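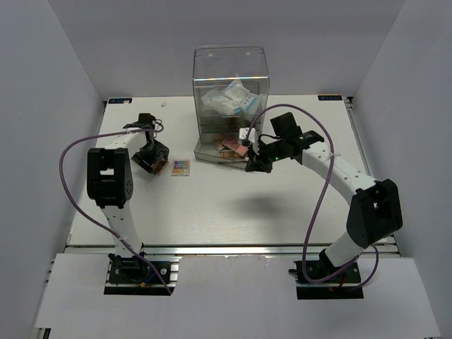
透明展示盒,上层放白色与浅蓝色小包装,下方带浅托盘

首页 > 店面陈列 > 落地货架 > Unero 组合货架

Unero 组合货架
立柱式钢木货架,适用于便利店、药店、文具店、日用品店及仓储前场
制造:Ahonen
国内经销:Puden 店面设备
页面更新:2022年5月4日

标准组(主架一组加副架一组):3,657元
副架单组:1,306元
以上为含税价,不含运费和上门安装费。

加入询价单
下载安装图
查看配件表

产品说明

Unero 是一套立柱式落地货架,用在营业面积不大、品类较杂的店铺。货架由底脚、立柱、背板、层板托臂和层板组成,立柱前后两面都有挂孔,可以靠墙单面使用,也可以背对背装成双面岛架。单面和双面用同一种立柱,以后店里改布局,从单面改成双面只需要补底脚、托臂和层板。

主架有左右两根立柱,可以独立站立。副架只有一根立柱,另一侧借用相邻架子的立柱,所以副架不能单独使用。一排货架的第一组必须是主架,后面接副架。中间如果要断开留过道,过道另一侧要重新从主架开始。

层板高度按挂孔调节,挂孔间距为50毫米。托臂有平装和斜装两个档位,斜装时层板前沿低于后沿,适合摆瓶装和袋装商品,前沿需要加挡条。摆玻璃瓶的层板不建议斜装。

这一代产品取消了旧款立柱顶部的塑料盖帽,改为折边封口。旧款盖帽在搬运中容易脱落,补件也麻烦。新旧立柱挂孔位置一致,层板和托臂可以混用,但两代立柱的表面颜色略有差别,并排放置时能看出来,介意的客户请不要在同一排里混装。

规格

型号:Unero 单面主架
外形尺寸(宽×深×高):930×450×1800毫米
层板有效宽度:895毫米
层板深度:底层450毫米,上层350毫米
立柱:冷轧钢,60×30毫米,壁厚1.5毫米
背板:冷轧钢平板,另有洞洞板可选
层板:冷轧钢,折边后边高30毫米
可选层板:多层木板,厚18毫米,四边封边
表面:静电粉末喷涂,细砂纹
颜色:暖白、浅灰、炭黑
单层承重:金属层板60公斤,木层板45公斤(均匀分布)
底脚调平范围:0至15毫米
可挂层板档位:9档常用位置,立柱侧面有刻度标记
质保:3年

承重数值按货物均匀摆放计算。把重物集中压在层板中部或前沿,实际能承受的重量会下降。整箱饮用水、食用油、猫砂这类商品请放底层。

标准组包含

主架一组:立柱两根,底脚两只,背板一套,底层板一块,上层板四块,托臂四对
副架一组:立柱一根,底脚一只,背板一套,底层板一块,上层板四块,托臂四对
价签条,每块层板一条
安装工具一包(橡胶锤不含)
靠墙固定件一套

标准组不含顶部灯箱、侧网、端架、挡条、挂钩和台面陈列件,需要另购。

配件

挡条
透明挡条高40毫米和80毫米两种,卡在层板前沿的槽里。80毫米的适合散装小袋。木层板前沿没有槽,要用带背胶的款式,贴之前把封边擦干净,贴好后放一晚再上货。

隔板
隔板底部有卡扣,可以沿层板前后方向的长孔移动。化妆品和文具类建议多配一些,后期单独补购要另算运费。木层板不能用卡扣式隔板。

洞洞板与挂钩
洞洞板孔距25毫米,挂钩有单线、双线和带价签头三种。双线挂钩适合较重的吊卡商品。洞洞板替换原背板使用,同一组架子可以上半段用洞洞板,下半段用平板,下单时写清楚从上往下数哪几块要换。

端架
装在双面岛架的两头,宽度与岛架总深度一致。端架有自己的底脚,和岛架之间用两颗连接螺栓固定。只有单面靠墙架的店不需要端架。

侧网
装在一排货架的最外侧,防止商品从侧面掉落,也可以挂轻小商品。侧网不承担结构受力,不要把梯子靠在上面。

顶部灯箱
宽度与单组货架一致,可以连续拼装。供电线从立柱内部走线,出线口在底脚后方。装灯箱需要由持证电工接线,我们只负责机械部分的安装。

台面陈列件
收银台和服务台用的透明盒、分格盒、斜口盒和浅盘,归在 Vamudik 系列,尺寸另见该系列页面。Vamudik 的浅盘可以直接放在 Unero 的上层板上,用来收拢容易倒的小件。透明件与货架分箱包装,收货时请分开清点。

怎样计算需要几组

量墙面长度时,请量踢脚线处的净宽,不要量墙面中部。老房子的墙常常上下不一样宽,踢脚线处窄一点,架子推进去才发现放不下。把净宽减去主架外宽,剩下的长度除以副架的宽度,副架每加一组增加900毫米。余下不足一组的空档可以留给冰柜、雨伞架或者消防器材,不要把架子硬挤进去。

双面岛架要考虑过道。顾客推车经过的过道净宽建议不小于1200毫米,只走人的过道建议不小于900毫米。当地消防有另外要求的,以当地要求为准。岛架底层比上层深,量过道要从底层板前沿量起。

高度方面,1800毫米的架子适合靠墙。摆在店中间做岛架,建议选1350毫米的矮立柱,收银台能看到里面的过道。矮立柱与高立柱的挂孔从下往上数是对齐的,一排里高低混用时层板可以拉平。

墙上有配电箱、插座或空调检修口的位置,请在平面图上标出来。背板可以少装一块,把开关让出来,结构不受影响,但不要在背板上自行开孔,切口没有喷涂层,会生锈。

不同店型的配置参考

便利店
靠墙用高架,中间用矮岛架。零食区层板间距留250至300毫米,泡面区留200毫米左右就够用。饮料整箱放底层,散瓶放在第二层和第三层。端架用来放当期促销,层板数量可以比正常少一块,商品堆得高一点。

药店
药盒小而轻,层板可以多加,每组加到六块也没有问题,间距缩到200毫米。建议全部平装。隔板按品类配,不要按品牌配,换货时改动少。需要上锁的品类不适合放在开放式货架上,请另选带门的柜子。

文具店
上半段用洞洞板挂笔和小件,下半段用层板放本册。本册很重,摆满一层A4本子会接近金属层板的承重上限,木层板不要用在这个位置。纸张类商品离地至少留100毫米,拖地时不容易溅湿。

日用品店
清洁剂、洗衣液放底层或第二层。瓶身高度差别大,层板间距按最高的一款留。漏液会损伤喷涂层,底层可以垫一张PVC垫,垫子要能整张抽出来清洗。

仓储前场
只用作拣货的话,背板可以全部取消,改用背拉条。没有背板的架子横向稳定性差一些,背拉条必须装齐,不能省。

安装

两个人可以完成安装。第一组主架用时最长,后面接副架会快很多。

先把地面扫干净,底脚插入立柱下端,听到卡入的声音后用锤子垫木块轻敲一下。立柱立起来以前先不要装背板。两根立柱之间用底层板定位,底层板挂好后架子能自己站住,再从下往上一块一块装背板,背板的折边插进立柱侧槽。背板装完,架子就不会左右晃了。

接副架时,把副架立柱立在主架旁边,用副架的底层板连过去,再装背板。每接一组用水平尺量一次立柱前后和左右,在底脚上调平。不要等一整排装完再调,那时底脚已经受力,转不动。

托臂挂入立柱挂孔后要往下压到底。托臂有左右之分,内侧冲压有L和R字样,装反了层板会翘。层板放上去以后,用手在前沿按一下,两端没有跳动就可以上货。

单面高架必须用靠墙固定件与墙体连接,每根立柱一个固定点。空心墙和石膏板墙要找到龙骨位置,或者改用对应的膨胀件,包装内附带的膨胀螺栓只适用于实心砖墙和混凝土墙。瓷砖墙面先用瓷砖钻头开孔,再换冲击钻。

上货从底层开始,往上逐层摆。撤货反过来,从上层开始撤。

日常维护

平时用半干的软布擦拭。有油污时用中性清洁剂,擦完再用清水布过一遍。不要用钢丝球、去污粉和含氯消毒液,含氯消毒液残留在折边里,时间长了会从里面起锈。需要消毒的店铺可以用酒精湿巾,擦完晾干再放商品。

木层板怕泡水。水洒在上面尽快擦干,封边如果翘起来,用热熔胶压回去以后还能用,鼓包的板只能换。

透明挡条和 Vamudik 系列的透明件不能用酒精擦,表面会发雾或者出现细裂纹。用清水加少量洗洁精,软布顺一个方向擦。干布直接擦灰容易留划痕,先用水冲一下或者用湿布带走浮灰。

每半年检查一次靠墙固定件和底脚。货架附近有频繁开关的大门,或者架子曾被叉车、手推车撞过,要另外检查立柱有没有弯。立柱弯了请整根更换,敲直后的立柱不能继续承重。

掉漆的位置可以用补漆笔处理。补漆笔与架子颜色对应,暖白和市面上的纯白不同,买别家的会看出补丁。

更换与补件

层板、托臂、背板、底脚都可以单件购买。补件时请提供层板深度和颜色。不确定是哪一代产品的,看立柱顶部:有塑料盖帽或盖帽卡孔的是旧款,折边封口的是新款。

旧款已停产的零件有顶部盖帽和一种三角形的加固片。盖帽没有替代件,缺失不影响使用。加固片可以用现在的背拉条代替,孔位相同,螺栓要换长一号的。

搬店需要拆装的客户,可以单独购买一套新的固定件和调平脚。膨胀螺栓拆下来以后不建议重复使用。立柱拆下后平放捆扎,每捆不要超过六根,中间垫纸板。

包装与运输

立柱和底脚一箱,背板一箱,层板与托臂一箱。木层板单独包装,外箱有防潮标志。大件走物流专线,默认送到一楼门口,不含上楼。需要上楼的请在下单时说明有没有电梯、电梯门净宽和轿厢深度。1800毫米的立柱竖着能进多数货梯,有些老式客梯进不去,要走楼梯。

收货时请当着司机的面检查外箱。外箱有破损或压痕的,先拍照,再开箱看里面的件。背板边角轻微变形不影响插装,立柱和托臂变形请拒收该箱并联系我们补发。签收以后才发现少件的,请在48小时内告知,并保留外箱上的标签。

现货颜色为暖白和浅灰。炭黑按批次喷涂,交期比现货长,具体日期以订单确认为准。木层板的木色有浅橡木色和胡桃色,不同批次之间有色差,同一家店尽量一次订齐。

安装服务

Puden 在部分城市提供上门安装,费用按组计算,最低按三组收取。安装人员负责卸车点到店内的搬运、组装、调平和靠墙固定,不负责拆除旧货架、墙面修补和电路。旧架需要拆的请在安装日前清空并拆完,现场没有腾出位置的,安装改期会产生二次上门费。

预约前请准备好平面图,手画的也可以,写清楚墙面净宽、柱子位置、门的开启方向和插座位置。

质保

立柱、底脚、托臂和金属层板自签收起质保3年,质保范围包括焊点开裂、非外力造成的变形和成片脱漆。木层板、透明件、灯箱电源质保一年。以下情况不在质保范围内:超重使用,室外或长期潮湿环境使用,自行切割或钻孔,撞击,使用不适合的清洁剂。

申请质保请提供订单号、货架整体照片和问题位置的近照。需要寄回检测的,运费由 Puden 先行承担,检测结果不属于质保范围的,来回运费由客户承担。

常见问题

能不能只买主架?
可以。主架可以单买,价格请询价。页面上的标准组是主架加副架。

副架能接别家的货架吗?
不能。挂孔形状和间距都不一样,看起来挂得上的也不安全。

层板能放微波炉或者热水机吗?
微波炉可以放在金属层板上,选靠下的位置,后面留出散热的空间,旁边不要放商品。热水机有水有电,请用专门的台子。

冷库能用吗?
不能。喷涂层和调平脚都按室温环境设计。冷藏区请选不锈钢或镀锌层架。

地面不平,高差超过15毫米怎么办?
在底脚下面垫钢垫片,垫片面积要大于底脚底面。不要垫木片和纸板,受压以后会慢慢变薄,架子又会歪。高差太大的地面建议先做找平。

背板可以贴海报吗?
可以用磁贴。双面胶撕下来可能带掉涂层,旧胶印用风筒吹热再揭。

价签条是什么规格?
高39毫米,可以插纸质价签。电子价签要用另外一种卡座,先告诉我们价签型号再配。

价签条能不能换颜色?
有透明、白和红三种,标准组默认透明。换颜色不加价,下单时备注。

一组架子要多少时间能装好?
看现场。地面平、墙是实心砖墙的,一排五六组半天可以装完。瓷砖墙面要慢一些。

可以开增值税专用发票吗?
可以。请在询价单里填写开票资料,发票在货物签收后寄出。

退换

现货颜色未安装、包装完整的,签收后七天内可以退换,客户承担运费。炭黑色、定制尺寸和已经开孔的件不退换。木层板拆封后不退,质量问题除外。退货前请先取得退货编号,写在外箱上,没有编号的包裹仓库不收。

相关产品

Unero 矮立柱岛架
Unero 端架
Unero 洞洞板及挂钩
Vamudik 台面透明盒
Vamudik 浅盘
Ahonen 收银台(直型、转角型)
补漆笔,暖白、浅灰、炭黑

询价需要填写的内容:店铺所在城市,店型,墙面净宽,岛架排数,颜色,是否需要安装。提交后由 Puden 店面设备回复报价和交期,报价单有效期为30天。

返回落地货架列表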